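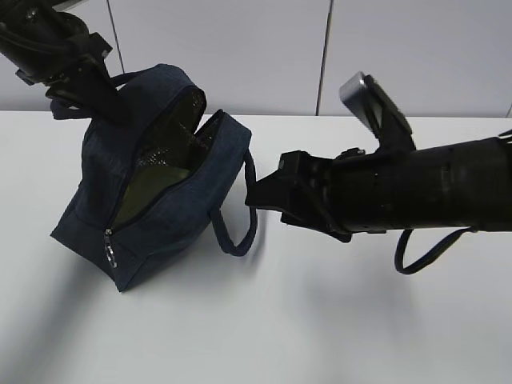

Two-arm station with a zippered fabric bag on the tabletop.

Rules for recording two-arm bag handling: handle contact, loose cable and when to discard

Posted by Oleksandra Harasym
Category: Workcell practice / Soft goods
Tags: two-arm stations, written procedure, textiles, operator rules

I am responsible for the written procedure at a small laboratory that records two-arm manipulation of household textile goods. Our current task set is zippered bags: open the bag, place an item inside, close the bag, and set it upright. The stations have a plain white tabletop and two black arms. The operators work from a document of 27 numbered rules, most of which were inherited from an earlier project that dealt only with rigid boxes and cups. Several of those rules do not transfer well to fabric, and I have been asked to submit a revised version in September.

The following points are in dispute among our reviewers, and I would be grateful for the practice of other sites.

First, the inherited document states that an arm may hold an object "only by its principal body." For a mug this is clear. For a soft bag with two strap handles, the operators regularly steady the bag by the upper handle with one arm while the other works near the opposite handle. One reviewer marks every such recording as a fault. Another accepts all of them. Of the 652 recordings in the last batch, 163 were marked as faults by one reviewer and passed by the other, and handle contact was the reason given in nearly every case.

Second, the document is silent on cable and strap slack at the wrist. A loop of dark cord hanging under a forearm looks very much like a bag strap, both to a reviewer and, I assume, to any software that is trained on the recordings. It is also something a gripper finger can catch. I do not know whether this belongs in the safety section or in the data quality section, or in both.

Third, there is no rule on the starting condition of the bag. Some operators begin with the zipper fully closed and the bag upright. Others begin with it leaning and already partly open. Our task sheet says only "bag on table."

I should add that we use the Sekov template for the safety section and do not intend to alter its order. The question concerns the handling and quality sections. References to written wording that has survived at least one audit would be particularly welcome.

Welington Damasceno
Posted the same morning, edited once

We went through a comparable revision when our site moved from rigid items to pouches, lunch bags and drawstring sacks. I will take your points in the order given and quote our wording where I am permitted to.

Handle contact. A rule written for rigid goods should be withdrawn for soft goods and replaced. A handle is a part that the maker intended to be held, and a person opening a bag at a kitchen counter will often hold it by the handle. Our rule now reads:

"Either arm may grasp a handle, strap or loop that is sewn to the object, provided that the object is not lifted clear of the table by a single strap unless the task calls for lifting, and provided that the strap is not wound around a finger of the gripper."

The second proviso matters more than the first. A strap that has passed around a finger will not release when the gripper opens, and the operator's natural response is to pull. We have had a bag thrown from the table in this way. Our operators are instructed to stop both arms, release torque according to the station procedure, and free the strap by hand. The recording is then discarded.

We also separated "grasping" from "pressing." A gripper that pushes down on the top of a bag to keep it from sliding is permitted. A gripper that pushes down on an open zipper track is not. Teeth bend, and a bent zipper will spoil every later recording made with that bag. Our reviewers mark the two differently, and I recommend that yours do the same.

Cable slack. Place it in both sections, with different wording in each. In the safety section, we treat it as an inspection item before power is applied:

"No cable, cord or strap attached to an arm shall hang in a loop large enough to admit a closed gripper."

The test is carried out by hand with the arms off, using a spare gripper finger set as the gauge. It takes very little time and has settled a great many arguments.

In the quality section, the rule is that slack shall not touch the object or pass between the object and the camera during a recording. Slack that is merely visible beneath a forearm is noted in the log and is no reason to discard. I would caution you against a stricter rule. We attempted one, and the operators began tying cable so tightly that the wrist could not complete its full rotation. That produced connector failures, and the stations were down far longer than the original problem would ever have justified.

Starting condition. State it for every task, and state it as a permitted range. A single fixed pose is convenient for review and poor for variety. Our task sheet for bags lists 8 permitted starting conditions, among them upright and closed, upright and open, leaning and partly open, and flat with handles tucked under. The operator selects from a printed list and enters the code before the arms move. If your task is described as "open the bag," a bag that begins with its zipper already pulled open should be logged under a different task name, for instance "widen and fill." I suspect that part of your disagreement between reviewers comes from this alone.

Lastly, a remark on linings. Bags with a shiny interior behave differently under overhead light from those with plain cloth. We require the lining type to be recorded on the bag's inventory card. It is not a fault condition.

Prapai Sangkhawat
Posted in the afternoon

Handle contact should be allowed. Our sheet says "handles OK, zipper pull OK, lining not OK." The operators remember it, and that has been sufficient for us.

For the cable I would simply use more clips. We purchased the Guvwood ones and have had no complaint, although they do leave a residue when removed.

I have no view on the starting condition. Our bags always start closed.

Thongchai Kaewkla
Posted in the evening

I agree with most of what Mr. Damasceno has written and wish to add two matters that concern the review process and not the stations.

A disagreement over 163 recordings will not be cured by new wording on its own. Before the revised document is released, both reviewers should mark the same small set separately and then meet to compare. Any recording on which they differ should be attached to the rule it concerns and kept as a reference case. When we adopted the Yoon checklist, we omitted this step, and the same two reviewers continued to disagree under the new numbering exactly as they had under the old.

I would also ask you to define what each arm is permitted to do while it is idle. Soft goods shift. An arm parked with its fingertips beside a handle loop may end up inside that loop when the other arm moves the bag. Our rule is as follows:

"An arm that is not in use for the current step shall be withdrawn until no part of the gripper lies within one hand's width of any strap, handle or opening."

"One hand's width" was chosen deliberately. An earlier draft gave the distance as a measurement, and the operators had no means of judging it from the control position. An auditor objected to the looser phrase at first and accepted it once we added a marked card to each station showing the width intended.

On one point I differ from the answer above. We do not discard a recording in which a strap catches and is freed by the arms themselves without force. We retain it under the label "recovered," with the reviewer's initials. Such recordings are scarce, and the group downstream of us has asked for them. If the operator's hand enters the workspace, the recording is discarded without exception, and the arms must already be stopped.

Reply from Oleksandra Harasym:
Thank you. The distinction between grasping and pressing resolves a large share of our disputed cases, and I will adopt the gauge test for cable loops with the author's permission. I have asked Jirayu Boonyarit, our second reviewer, to prepare the comparison set. May I ask Mr. Kaewkla whether the "recovered" label is applied by the operator at the station or only at review?

Reply from Thongchai Kaewkla:
Only at review. The operator may enter a comment in the log but does not assign the label.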